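Lab handout 6: Looking after the two-arm cell
Manipulation Lab, Rimano building

Okay, last week ran long and we never got to the cell itself, so I'm putting it in writing. Read it before your slot, please, and bring it with you!

Where we left off: both arms home fine, both grippers open and close, and the dish rack task is loaded on the Trika controller. What we haven't covered is the stuff that breaks, and on this cell that's almost always the cables.

Cable slack
Each arm has a purple cable that goes from the base area all the way out to the wrist camera. It has to be long enough for the arm to reach fully across the table, so when the arm is folded up you get a big loose loop. I like the loop. Students see it, think it looks messy, and tie it down with zip ties, and then the first long reach pulls the connector out of the camera. Don't do that. If you really must tie something, tie it at the elbow only and leave a hand's width free on both sides of the joint.

Before you run anything, jog each arm slowly through its whole range with a hand near the stop button and watch the loop the entire way. You're looking for it catching on the rack or on a bowl. A loop that passes over the bowls is okay as long as it stays clear when the wrist turns – if it brushes the top one, move the stack and not the cable.

Wrist cameras
The red connectors at the camera end are the weak spot. Push them in straight, with the power off, and wiggle them gently afterwards. If the picture drops out only when the arm moves, it's the connector (I've replaced 21 of these since January, so trust me on this one). If it drops out with the arm standing still, check the other end of the cable first and the Feklow hub second.

After you touch a camera mount you have to redo the hand-eye calibration. Yes, even if you only loosened one screw. It takes about 348 seconds if the lights are steady, and you can't hurry it, so start it and go fill in the logbook.

Base slots
The wiring comes up through the slots in the front platform. Look in there with a flashlight at the start of your slot. On the right side you should find a small green light on; write down if you don't. Keep your fingers out unless the main switch is off and tagged.

Table and props
Wipe the table with a barely damp cloth. Scuffs are fine, crumbs of anything are not – they get under the rack and it rocks. Put the rack back by hand, press on each corner, and only then load the task. If the rack has moved, run routine 1759 to find it again.

Log every fault, even the ones you fixed in 2 minutes. Yeison Espinoza and the Escobar section use the same cell right after us, and they read what you write.
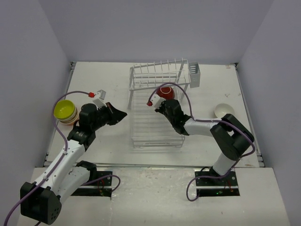
Yeison Espinoza: On the cable loops, could we add that people should check them again after changing the home position? We moved ours a little and the slack ended up on the wrong side of the elbow, which the slow jog would have caught if we had done it a second time.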